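Demonstrationen in der Simulation aufnehmen – eine Anleitung für neue Mitarbeiter
Autor: Ziad Bataineh, Projekt Skusero

In dieser Anleitung erkläre ich, wie man Beispiele für das Training unserer Policy sammelt. Als Umgebung nehmen wir das Dachzimmer mit dem langen Sideboard.

1. Szene laden
Starten Sie den Simulator und laden Sie das Dachzimmer. Bewegen Sie zuerst beide Arme langsam, bis Sie ein Gefühl für die Steuerung haben.

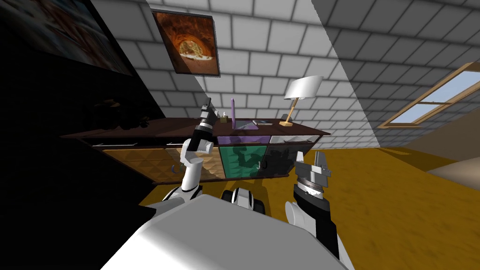
Die ersten 2 Episoden jeder Sitzung dienen zum Üben und werden gelöscht.

2. Ausgangsposition prüfen
Vor der Aufnahme sollen beide Greifer offen und leer sein. Kein Finger darf ein Möbel berühren, sonst startet die Physik unruhig.

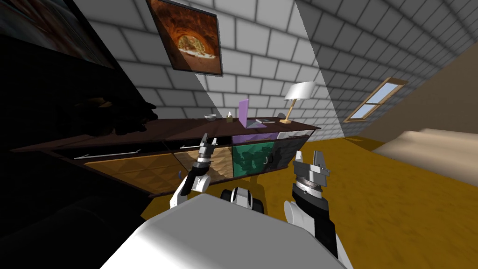
Drücken Sie danach auf »Aufnahme« und warten Sie eine Sekunde. Eine Episode hat höchstens 900 Schritte. Wer länger braucht, bricht ab und beginnt neu.

3. Annähern
Führen Sie den Arm ohne Eile zur Oberfläche. Kleine Korrekturen sind erlaubt – das Modell lernt auch aus ihnen.
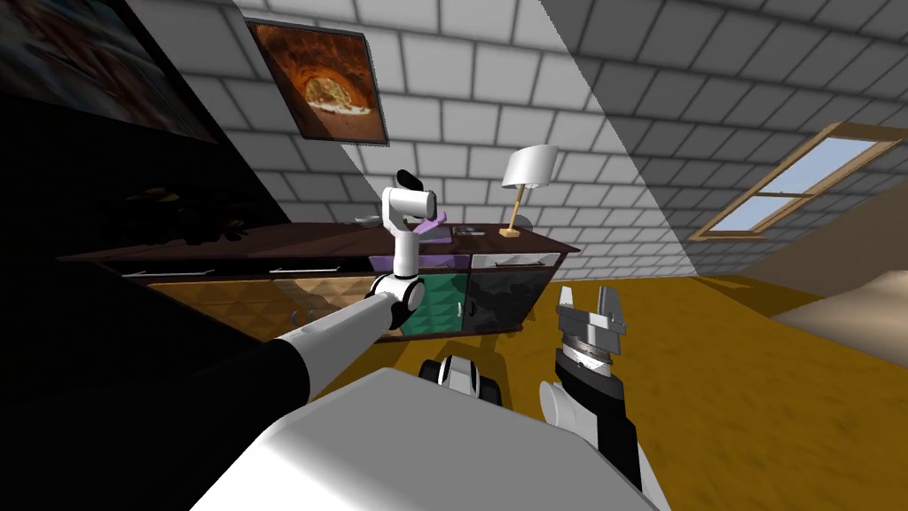

Linker Arm vor dem Sideboard, rechter Greifer geöffnet

Achten Sie auf das Handgelenk. Gyula Veres hat im Juni 34 Episoden verworfen, bei denen es am Anschlag war.

4. Episode bewerten
Sehen Sie jede Aufnahme einmal ganz an und markieren Sie sie mit »gut« oder »verwerfen«. Im Zweifel verwerfen.
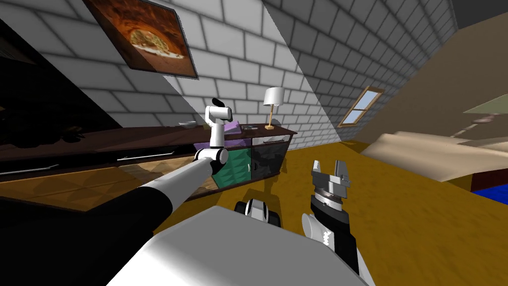

Der linke Greifer knapp über der Höhe der Deckplatte

Gespeichert wird im Ordner Vudholm, mit Ihrem Kürzel im Dateinamen. Fragen zum Format beantwortet Rosario Colombo.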